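Writing rules for two-armed robot cells: a talk with Lempi Oksanen

August 11, 2018

14 shares | 3 comments

Lempi Oksanen has spent most of the past year on a document few people will read from start to finish. It is the working practice guide for the two-armed bench cells at Catterall, and it runs to 30 pages. She would like it to be shorter.

"The first draft came from Omton and it was written for big industrial arms," she says. "It had fences and floor markings and lockout tags. We kept some of that and threw out the rest. A bench arm can still pinch your hand, so the rule about hands stayed."

That rule says no one reaches over the front rail while either arm is powered. Oksanen put it on the first page. The second rule covers how the two arms share a job such as putting mugs on a dish rack: only one gripper may be inside the rack at a time, and the other holds back on its own side.
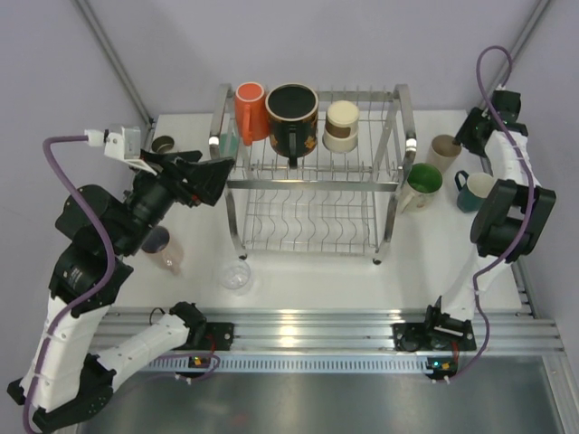
What has to be checked before the arms are switched on?

The operator checks the cable runs, the base fixings and the stop button, in that order, and signs the sheet. If any one of them fails, the cell stays off until it has been looked at.

The cable check gets the most complaints. Operators at the Cokport site wanted it done weekly. Oksanen refused, and she has the incident log to back her up. Of 7 reports filed since December, she says, most involved a cable that had worked its way into a joint's path.

"You want slack at the wrist and none where it can catch," she says. "People tie it down tight to be neat. Then the wrist turns and it pulls on the connector. I've written that paragraph two times and I'm still not happy with it."

Wrist cameras have a section of their own. The guide tells operators to look at the live view before each session and to log anything that blocks part of it.

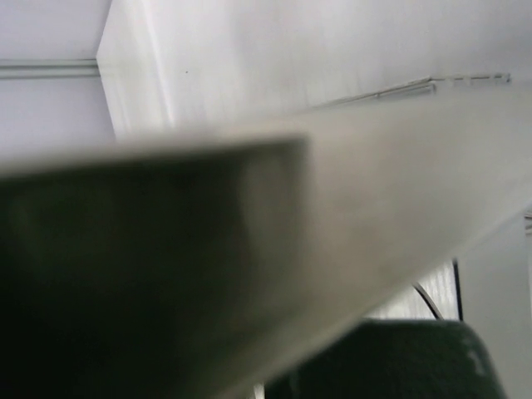 Catterall Bench Automation Group — Safety and Practice

Oksanen is also strict about what goes on the table. Cups and glasses have to be listed by type, and clear glass is marked separately. "Clear glass is hard to pick out on a white table, for a camera and for a person," she says. "If it's on the list, at least you know to look for it."

The guide sets a limit of 700 grams for any single item. Jivon, the contractor that reviewed the draft, asked for a higher figure. She said no to that as well.

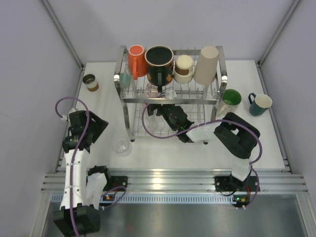 "They can send me test results and I'll read them," she says. "Until then the number stays where it is. It's easier to raise a limit later than to bring one down once everyone is used to it."

The next version is due in December. She plans to cut the section on shift handover and add a page on what to do when an arm stops partway through a placement. For now the instruction is to leave the item where it is, power down both arms and only then reach in.

This site uses cookies to improve your visit. Accept | Manage settings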